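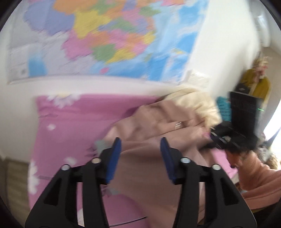
**Pirihi Makers Club, Laundry Robot Group**

OK, thread time, I've been putting this off and there's so much to tell! The clothes folder is finally getting taught on real clothes. Out of the workshop, onto a bed, with a hand-held gripper in each fist.

---

Quick recap if you're new. We're building a folding robot with two arms that will sit over a table at the shared workshop. The frame is up, the motors turn, the wiring is ugly but labeled (thank you Aatos). What it doesn't have yet is any clue what a shirt is.

---

So a person does the job first, holding grippers shaped like the ones the arms will get. Blue pads, same squeeze. The camera rides on the gripper, and the arm later learns from that view. I love this part so much more than writing motion scripts by hand, which is how I lost most of last winter.

---

Why a bed? Our workshop table is smooth and gray and everything slides on it in the same boring way. A bedsheet grabs. It wrinkles along with the clothes. And ours has big white daisies on pink, so the program has to figure out where the sheet stops and a pink jacket starts. Good. I want it to suffer a little now so it doesn't suffer later.

---

First lesson, learned by my thumbs: don't squeeze all the way. With fingers you feel the cloth and stop. With the grippers you see the cloth and stop, and it takes a while before your hands believe that. Oskari picked it up right away. I kept bunching sleeves like I was wringing out a mop.

---

Second lesson: go in low and from the side. If you come straight down on a flat piece of cloth the pads just pat it. Come in at a slant, push up a tiny ridge, close on the ridge. Once you have that move you'll want to pick up everything in the house with it. I did socks. I did a dish towel. I tried a receipt and that one went badly.

---

Collars deserve their own post. A stiff band, pointed tabs, metal snaps on it, and then soft body fabric right below. You can grab the stiff bit and the whole neckline comes along in one piece, so it makes a great handle. But the snaps are shiny and the camera can get a nasty little flash off them, and in the first clips I looked through, our tracking kept jumping to the snap and staying there like a cat with a laser dot.
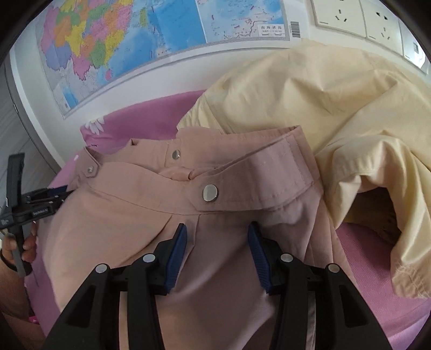 **Irja Hyvönen:** Have you tried just starting every fold from the shoulder seams? Collars were the thing that broke our folder too, and we ended up leaving them for last.

---

Irja, yes!! Well, half yes. Shoulders first works great when the shirt is already lying face up. Ours mostly starts in a heap, and in a heap the collar is often the only part you can name from a distance. So the plan is: collar to find out which way is up, lay it flat, then let go and take the shoulders. I'd love to see how you did the letting go, because that's where I end up dragging things.

---

Numbers, for people who like numbers. We have 23 clean runs so far. By clean I mean the clip goes from heap to fold with no regrabs off camera and no me saying a bad word and using my real fingers. The scrap folder is a lot bigger and I'm keeping it, because Salvador thinks the failed grabs will help teach the thing what a miss looks like.

---

The program that lines up the clips is one we wrote at the club and named Zuvlow, for reasons lost to a very late night. It matches the left and right grippers in time. When they drift apart even slightly, the robot learns to pull before it holds, and if you've ever done that with a sheet you know how it ends.
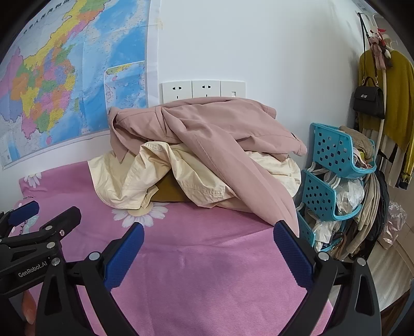
Fixing the drift was silly in the end. We now tap the gripper tips together at the start of every run, like a clapperboard, and Zuvlow looks for the tap. That took two evenings to think of and a few minutes to do. I'm still pleased with it.

---

Sleeves are next on my list. They look easy and they are not. A sleeve wants to roll while you carry it, so it lands with the cuff facing the wrong way and the fold comes out fat on one side. Oskari's trick is to hold near the cuff, stretch it out flat on the sheet, wait a beat, then cross it over the body. The wait seems to matter. Cloth keeps moving after you stop!

---

Things I'd change before the next round: softer grip springs, for sure. Some kind of strap so my wrist gets a break. And darker clothes in the mix, because so far we've leaned pink and cream, and I have a feeling the first navy sweater is going to be a disaster.

---

First try on the real arms is planned for September, at the workshop, door open, come and watch. It will be slow. It may fold a shirt into something that looks like a sandwich. I can't wait.

---

If you've got old button shirts or anything with odd fasteners, drop them in the bin by the drill press with your name on a bit of tape. Stains are fine. Sequins, please ask Aatos first.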